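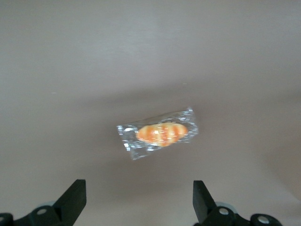

Daranee Panyasiri
Dataset maintainer, Clirnness project

Clirnness: wrist-view grasping of film-wrapped items
README, last revised October 2, 2020

Summary

Clirnness is a set of 3789 grasp attempts on small items sealed in clear plastic film, recorded from a camera at the wrist of a two-finger gripper. It was collected to test one question: does a grasp predictor do better when it is trained to find the contents of a wrapper, or the outline of the wrapper itself? The opening picture is typical of the approach view, with the fingers open and an orange, bread-shaped item sitting off-centre in a crinkled pouch.

Contents

Each attempt holds the wrist images from approach to lift, the joint positions, the commanded finger gap and a result label. Two outlines are supplied for the first image of every attempt:

outer – the edge of the film, including the crimped seals
inner – the visible edge of the item inside

Both were drawn by hand. Where glare hides part of the item, the inner outline is carried through the glare as a smooth curve and the attempt is flagged "guessed_edge". Users who need strict outlines should drop these attempts.

Items and splits

There are 78 wrapped items. Of these, 60 are used for training and the rest are held back for testing. No item appears in both. Items were placed by hand at varied angles on a plain, light surface. Loose items, stacked items and printed wrappers are not covered.

Collection

Attempts were recorded at two sites, Birncombe and Grurkonitz, with the same gripper design. The Birncombe part holds 1841 attempts and the Grurkonitz part holds the others. Lighting was not matched between sites. Highlights on the film move as the wrist moves, so the outlines should not be copied from one image to the next without checking.

Labels

held – the item stayed between the fingers for the full lift
seal_only – the fingers closed on empty film or a seal and the item hung below
slipped – contact was made but the item was lost
missed – no contact

Paweena Kaewkla checked the labels against the lift images. Disputed cases were settled by a second viewing.

Result so far

With the Duangkaew baseline, training on the inner outline gave fewer seal_only results on the held-back items than training on the outer one. The gap was widest for pouches with a long empty stretch at one end, where the centre of the film is a poor guide to the centre of the item. For tight wrappers the two methods could not be told apart. Training on both outlines together brought no further gain.

Known problems

Focus is soft in some approach images, mostly where the wrist was still moving. We have left these in. Finger gap readings from the early Birncombe sessions, recorded in February, carry a small constant offset; the corrected values are in a separate column and the raw ones are kept.

Do not use the set to judge grip force. It was not measured.

Changes

The latest revision adds the "guessed_edge" flag and corrects swapped inner and outer outlines in part of the Grurkonitz data. Results computed on earlier copies should be run again. Please send label errors to the maintainer with the attempt number and the site name.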